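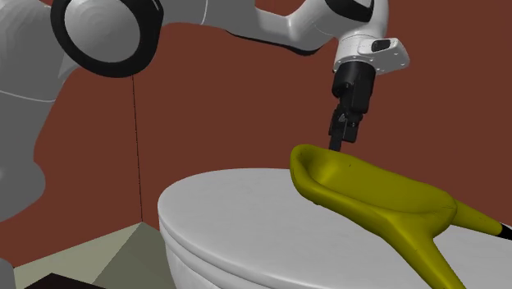
Cleaning team meeting, Storkeo site, 01/01/2025

I had the pen again, so shout if I've got any of this wrong!

1. Notes from November
Agreed, apart from the mop order, which should have read 30 heads.

2. The washroom arm
We went through the Drasetti simulation together (a bit small on the break room telly, sorry). Most of us liked the idea of handing over the toilets, but there was a fair bit of grumbling about who looks after the thing. Management say no hours will go. We asked for that in writing, and I'm chasing it.
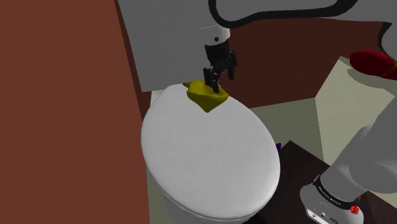
Drasetti simulation: gripper on the yellow cloth, lid closed.

Two of us want to know who changes the cloths between cubicles. Nothing in the plan covers it, so it's gone on the question list.

3. Training
Calado are offering a half-day course at 50 pounds a head. We want it paid for, and done on shift!

4. Rota
Hornent building stays as it is until the trial dates are out.

Actions: me to chase the letter, supervisors to ask Calado for dates.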